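Search this manual

Tremo Mobile Arm: Set-Up and Service Guide
Section 6. Recovery After a Snag Stop
Last updated 25 May 2026

6.1 When this section applies

Use this procedure when the arm has stopped by itself during a pick or a retreat move and the panel shows code 126 (wrist load over limit). Code 126 means the wrist sensor read a side load above the set limit while the fingers were closed or closing. In most reports received by Norley service, the fingers or the held item had caught on a fixed part of the surroundings.

Do not use this procedure for code 889 (wrist sensor signal lost). With code 889 the controller has no load reading and cannot limit the pull. Leave the arm powered down and go to Section 9.

CAUTION: An arm stopped on code 126 may be holding a spring load. The joints are braked, but the item, the shelf or the fingers can move suddenly when the load is released. Keep hands and face away from the fingers until step 5 is complete.

6.2 Wire racks and open shelving

Open wire shelving causes more snag stops than closed shelving. A finger tip can enter the gap between two bars at an angle and then be unable to leave along the planned retreat path. Soft items add to the problem. They compress when gripped, and part of the item can be drawn through the bars.
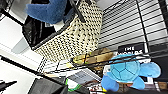

Photo: Maksym Bondarchuk, Norley service

A plush toy resting against rack bars, with bars both in front of and behind it, must be treated as a restricted pick. The same applies to cloth hanging over the rim of a basket and to any bag liner inside one. Set these items to "Restricted" in the pick list before running the arm unattended. The default setting, "Open", allows a straight retreat at full speed and does not check for bars between the item and the wrist.

Black bars against a white background are usually detected. Black bars in front of a dark item may not be. Do not rely on bar detection as a safety function.

6.3 Releasing the arm

1. Press the stop button on the base. The arm is already stopped, but the button prevents a restart from the tablet.

2. Clear people from the area within reach of the arm. One person only carries out the remaining steps.

3. Look at the fingers from the side. Find the point of contact and decide which way the load is acting. Do not touch the fingers.

4. Support the rack by hand at a post, well away from the fingers. If the rack is freestanding and has tilted, a second person may hold it from the far side.

5. Turn the key to "Hand" and press the wrist release for one second. The wrist joint relaxes slowly. Wait until the load figure on the panel reads below 3.

6. Open the fingers using the manual wheel. If they do not open, stop. Do not pry them apart with a tool.

7. Guide the wrist back by hand along the line on which it entered. Do not rotate it while a finger tip is still between the bars.

8. Inspect both finger tips for bending, cracks and loose pads. Replace them as a pair (kit Huritz H2).

Note: Releasing the stop button before step 6 clears the hand mode. The procedure must then be started again from step 1.

6.4 Checking the floor before restart

A snag stop can pull things off a shelf or shift the base. The arm does not know about either. Its floor map is the one recorded before the stop, and the first move after a restart is made on that map.

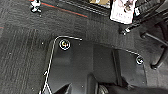
Low, flat objects are the ones most often missed during the restart check. The floor scan looks for height, and anything thinner than the scan limit is recorded as bare floor. Color makes this worse. A large black panel lying flat on dark gray carpet gives the camera very little edge to work with, and a thin wire rod along the side of such a panel can be caught by a finger tip even when the panel itself is cleared. Lift flat items out of the work area before restart. Check office chairs at the same time: the legs of a chair base spread wider than the post, and a caster can turn into the arm's path when the chair is nudged.

1. Walk the full reach of the arm and remove loose items from the floor.

2. Move chairs outside the marked limit. Turning them away is not enough.

3. Confirm that the base locks are down.

4. Run "New floor map" from the tablet. Do not select "Keep last".

5. Release the stop button and run one empty cycle at low speed, with a hand on the stop.

CAUTION: If the arm drops below the set floor height during the empty cycle, press stop at once. The base has moved or the map has not been saved. Do not run a second cycle to confirm.

6.5 Repeat stops

If code 126 returns within the same shift at the same location, take that location out of the pick list and report it. Raising the wrist load limit is not a permitted fix. Units returned to the Fedoruk workshop with a changed limit are reset to the factory value and inspected for gear wear at the owner's cost.

Include in the report: the panel code, the load figure at the time of the stop, the item setting (Open or Restricted) and the finger kit in use. Reports go to Bergþóra Baldursdóttir, product safety, through the tablet's service page.

Continue to Section 7, Finger Pad Replacement.

6 comments
3 shares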